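Kulodora Utensil Handling Set, data card and work notes
Maintainer: Bouchra Kettani, Nanska kitchen services group
Last revised: Jan 11, 2024

Summary

Kulodora holds 700 episodes of utensil handling recorded with hand-held grippers. It supports the automation of the return station at Fedthorpe, a meal service where staff sort utensils back into holders after each sitting. This card covers the recordings and what the station change means for the people who work there.

Task

An episode is one of two types: fill (utensils moved from the table into the holder) or clear (the reverse). Utensils are mixed on purpose. Chopsticks are the hard class, being thin, easily crossed and often longer than the holder is tall.

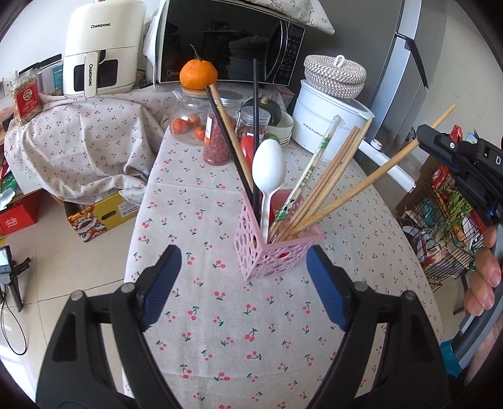 Fig. 1. Holder upright on the cherry-print cloth, with a spoon and chopsticks standing in it.

Splits

train: 400 episodes
validation: 61 episodes
test: the remainder

Splits are made by session, so no session appears in two of them. Episode type is stored in the file "task.txt". Operator names are not stored.

Effect on the work

Before the trial, two people on each shift sorted by hand for the full closing period. Under the current plan one person loads the station and clears faults, and the other moves to food prep. Hours and pay grades stay as they were until the September review. Staff who recorded episodes were paid their normal rate, and recording time counts as shift time.

Loaders report less wrist strain and more waiting. The waiting is a real cost — a fault stops the line, and the loader has to stay within reach of it. The Peng scheduler now allows 30 minutes of fault time per shift. Wrapped chopsticks are still checked by a person before they go back into stock.

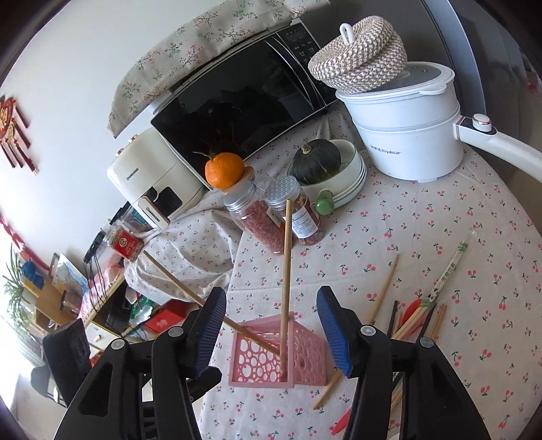

Fig. 2. Two wooden chopsticks in the basket; other utensils, one packet still wrapped, on the cloth to the right.

Known limits

Perforated walls let chopstick tips catch, and no label marks this. Clear sleeves are segmented poorly. Home-style counters in the background do not match the steel benches at Fedthorpe — expect a drop in detection scores on site.

Do not use the set to rate operator speed. Access requests and corrections go to the maintainer.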